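Imprimir | Enviar por correo electrónico

Utilizamos cookies propias y de terceros para mejorar la navegación. Aceptar | Configurar

Manual de puesta en marcha Vestada
Sección 7. Registro de demostraciones con dos brazos

7.1 Requisitos previos

El operador debe haber completado la calibración de ambas pinzas y de la cámara de cabeza. La sesión se crea en el servidor Hondska con el perfil «Bimanual / sobremesa». No se admiten perfiles importados de versiones anteriores a julio.

7.2 Procedimiento

1. Encienda los brazos y espere a que ambos indicadores de estado queden fijos.
2. Lleve los brazos a la posición de reposo con la orden HOME.
3. Coloque los objetos de la tarea dentro del alcance de las dos pinzas.
4. Seleccione la tarea en la lista y compruebe que la instrucción de texto coincide con la disposición de la mesa.
5. Inicie el episodio con el pedal izquierdo. La duración máxima es de 90 segundos; pasado ese límite, el episodio se cierra y queda marcado como incompleto.
6. Ejecute la tarea a velocidad constante. Evite pausas superiores a dos segundos.
7. Cierre el episodio con el pedal derecho y asigne una etiqueta: válido, fallido o descartado.
8. Modifique la posición de los objetos antes del episodio siguiente.

Nota. Los episodios fallidos se conservan. Utilice «descartado» únicamente si hubo un error de registro o una intervención manual sobre la mesa.

Nota. Cada 10 episodios, revise la sincronización entre cámaras y articulaciones. Un desfase superior a un fotograma obliga a repetir el bloque.

PRECAUCIÓN. No introduzca las manos en el área de trabajo con los servos activos. Pulse la parada de emergencia antes de recolocar cualquier objeto.

PRECAUCIÓN. Compruebe que los cables de los brazos no rozan la tapa de los estuches abiertos.

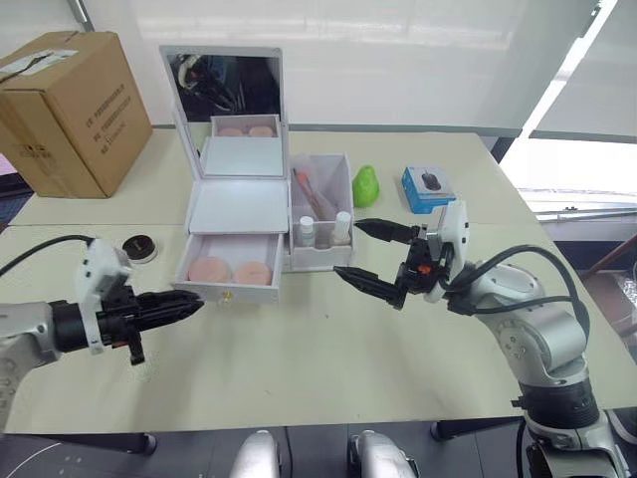
Categoría: Tareas de tocador

7.3 Disposición de referencia

El estuche blanco se sitúa cerca del centro de la mesa, con la tapa levantada y el cajón inferior abierto hacia el robot. El organizador de brochas va inmediatamente a su derecha. Los demás objetos actúan como distractores y pueden cambiar de sitio entre episodios.

5 bis. En tareas con espejo, mantenga activada la opción «Reflejos». El espejo puede devolver la imagen de una pinza y el filtro de segmentación la contaría dos veces.

6 bis. Para las borlas, limite la fuerza de cierre al valor 7 de la escala.

El bloque completo de la categoría consta de 667 episodios válidos. Las incidencias se comunican a Daranee Meesuk, soporte de datos, Guscombe.

Última revisión: 18 de enero de 2023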